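How to Set Up a Sweet Tray on a Shared Table

A tray of wrapped sweets is a simple thing to keep on a shared table, whether in a workplace, a waiting area or a club room. It does tend to go wrong in the same few ways. Wrappers pile up among the full sweets, the good ones go first and the rest sit there for months, and half the contents end up spread over the table. This page covers choosing the tray, filling it, sorting it and keeping it going.

The notes were written for the shared table at Gulside, which is white and round. Most of them will suit a square or long table just as well.

What you need

A shallow tray with low sides
Individually wrapped sweets, at least two kinds
A few larger wrapped snacks, if you have room for them
A dry cloth
A lidded box or tub for the spare stock
A small bin within reach of the table
A pen and a sticky label

Time needed: 18 minutes the first time, including the sorting. Topping up afterwards takes a minute or two.

Step 1. Choose the tray

Pick a tray shallow enough for people to see everything in it without leaning over. Deep bowls look generous, but people dig to the bottom and push sweets over the rim while they do it. Sides about the height of one sweet standing on end are enough.

Plain, pale colours work best. Bright wrappers show up against cream or beige, and you can tell from across the room when the tray is getting low.

The shape matters less. A tray with flat sides is a little easier to push up against another one if you ever want two. Round trays leave a gap between them where crumbs collect. If you buy card trays flat, fold every crease firmly before you open them out, or the walls will lean outwards once there is weight in the middle. The Imotach card trays we tried first had this fault, and running the back of a spoon along each fold cured it.

Do not line the tray with tissue or a paper napkin. It slides about, it tears, and people mistake it for a place to leave wrappers.

Step 2. Clear and wipe the table

Take everything off the part of the table you mean to use. Wipe it with a slightly damp cloth, then go over it again with a dry one. Card trays soak up any water left on the surface and the base goes soft.

Check for sticky patches by running your palm over the top. Old toffee is hard to see on white but easy to feel. Warm water shifts it. Leave a folded damp cloth on the spot for five minutes and it should wipe away without scraping.

Step 3. Tip out and sort the sweets

Empty the bags on to the clean table, a bag at a time. Sort by wrapper colour first, as it is quick and usually sorts by flavour too. Then look at each pile for the following:

Wrappers that have come untwisted or split
Sweets that feel soft or have changed shape
Anything stuck to its neighbour
Empty wrappers folded to look full

Put all of these to one side. Split ones should go in the bin, even if the sweet inside looks fine.

Once the main piles are in the tray, leave a few odd ones out on the table until the end. It is easier to judge where they should go when you can see what the tray already has plenty of.
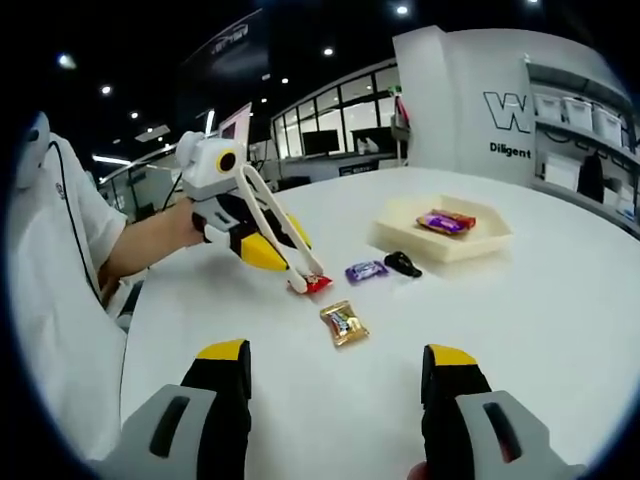
Purple and red sweets in the tray, with a red, a purple and a gold one still out on the table.

If people are helping, give each person one colour. Two people sorting the same pile get in each other's way and the piles end up mixed again. Sit on different sides of the table with the tray between you, and move each sweet by the end of its wrapper. Squeezing the middle can burst a thin wrapper, especially with filled chocolates.

Read the labels as you go. Keep the outer bags until you have finished, as small sweets often have no ingredients printed on their own wrappers. If anything contains nuts, write that on the sticky label and fix it to the table next to the tray. A label stuck to the tray itself gets covered by a thumb every time the tray is lifted.

Step 4. Fill the tray

Start in the middle and let the pile spread outwards. Stop while there is still some clear space all the way round the edge. A tray filled right to the walls spills as soon as someone takes one from the side.

Mix the colours a little as you fill. If all of one kind sits on top, that kind will be taken and the rest will be left looking picked over. Lay a few of the less popular ones where they can be seen. Gold and silver wrappers catch the eye, so put them lower down and they will last longer.

Larger snacks need a bit more thought. Lay them flat or on a slant, overlapping, with the small sweets in the gaps. Standing them upright against the side looks neat for an hour and then they fall over. Keep the large ones to one side of the tray so that nobody has to lift them to get at the rest.

Clear wrappers are the awkward ones. They vanish against a pale tray and often get left until last. Put them next to something dark or strongly coloured, or hand them out first.

Step 5. Decide where the tray goes

The centre of a large table is not always best. Sit down in each place and reach for the tray with your arm at a normal stretch. If you have to stand up, it is too far away. On a very wide table it is better to put the tray off to one side, close to where people sit most, than to make everyone reach.
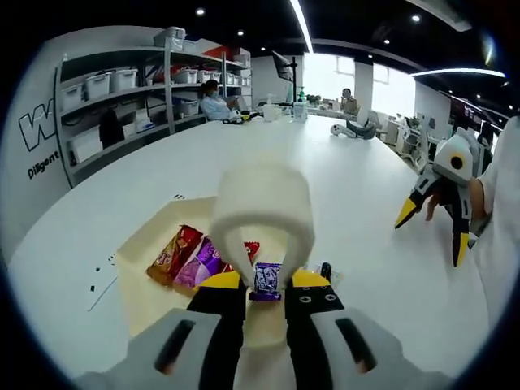

Keep the spare stock away from the table but in the same room. A shelving unit is ideal, with the sweets in a lidded plastic tub at about chest height. The bottom shelf is the wrong place for them, as it is where the dust gathers and where people kick things. The top shelf is usually the warmest, and chocolate kept there will turn pale and chalky. It is still safe to eat when that happens but few people will want it.

Write the month on the lid of the tub when you open a new bag. Ours says August at present. Use up the old stock before opening the new, and do not tip one bag on top of another.

Step 6. Deal with the wrappers

Put the bin where people can reach it from their chairs. If it is by the door, the wrappers will go back in the tray. A second small dish for wrappers can work, but it must look quite different from the tray or people will use both for everything.

Empty the bin at the end of the day. Sweet wrappers do not smell, but the odd half-eaten sweet brings ants in warm weather.

How much to put out

Less than you think. For a table used by a handful of people, 35 small sweets is plenty to start with. The tray looks full, it gets topped up often, and nothing sits in it long enough to go stale. If it is empty by lunchtime, put out the same amount again in the afternoon instead of doubling the morning lot.

For scale, a mixed sack of the size we order weighs 867 grams and fills our tub to just under the lid. We buy the Luo mix in winter and switch to boiled sweets when the room gets hot. Idura do a fruit mix that keeps well, though the wrappers are noisy and it is not one to put out during a meeting.

Common problems

The tray slides when people reach for it. Put a square of non-slip shelf liner underneath, cut smaller than the base so it does not show.

The sweets stick together. The room is too warm or too damp. Put out fewer at a time and keep the tub closed.

One flavour is always left. Stop buying that mix, or take the leftovers out and put them in a jar for baking. Hard toffees can be crushed and used on top of a tray bake.

The sides of a card tray have gone soft. Replace it. Tape will hold it for a day or so but the corners collect grit.

Crumbs in the bottom. Tip the sweets out, knock the tray over the bin and wipe it with a dry cloth. Once a fortnight is enough for wrapped sweets, and more often if you put out biscuits or cereal bars as well.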